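Home | Rentals | Hosting Notes | Linens | Contact
Filed under: Checklists

Bedroom safety walk-through, Nurkwood cabin, with my comments

I do this one every December before the holiday guests show up, and again whenever a bed gets moved. Copy it if it's any use to you! Mine is for the upstairs bedroom, the one with the sloped ceiling.

1. Smoke alarm. Pressed the button, good and loud. PASS. The battery is from last winter so it's getting swapped anyway.

2. Outlets and cords. One wall plate had a hairline crack (the one by the closet, of course) so I put a new one on. The Humoler lamp cord is fine, no nicks, plug sits tight. PASS after repair.

3. Bed covers and heat sources. Spread kept well away from the wall heater, 3 feet at the very least.
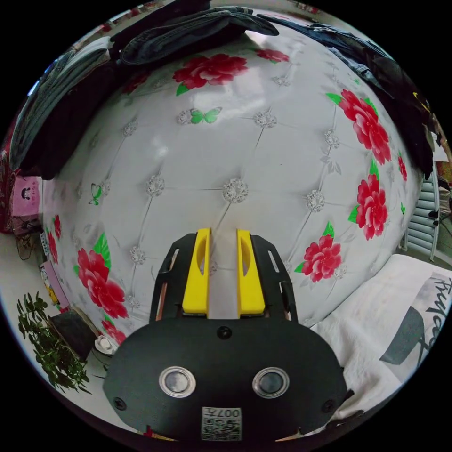
Can guests use their own electric blanket?
I ask them to leave it at home, and I put a spare wool one in the closet instead. I have no way of checking the wiring on somebody else's blanket, and the breaker for that room is touchy enough.

4. Window. Opens all the way, and the latch turns without a fight. It's the second way out of the room, so no dresser goes in front of it, ever, however nice it looks there. PASS.

5. Bed frame bolts. Went all the way around with the wrench. Two were loose on the Itino frame, same two as last time, grrr. Added lock washers. PASS, but look again in March.

6. Slats. 3 replaced, and the old ones went in the kindling pile. I bought the new ones from Sýkora along with a box of screws, $133 for the lot (more than I wanted to spend, but they do fit).
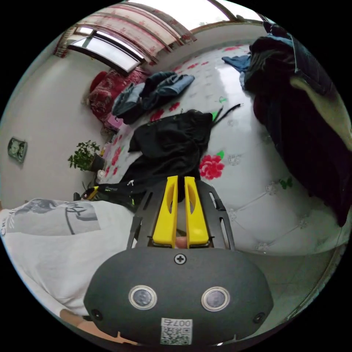
Bedroom check, upstairs.

7. Rug. Corner still curls up near the door. FAIL. Grip tape is on order, and the rug stays rolled up in the hall until it gets here.

8. Spread and blankets. Look for loose threads, popped seams, and anything hanging low enough to catch a foot on the way to the bathroom at night. 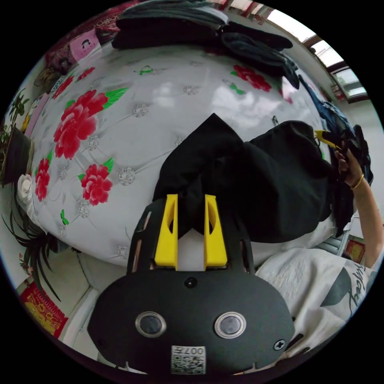 9. Carbon monoxide alarm. This one's at the end of its life according to the date on the back. FAIL. A new pair for both floors came to $242, and I'm putting them up before anybody sleeps here.

10. Night light and stairs. Bulb okay, handrail solid, third tread squeaks but doesn't move. PASS.

Still open: rug tape, both CO alarms, and a bulb for the porch.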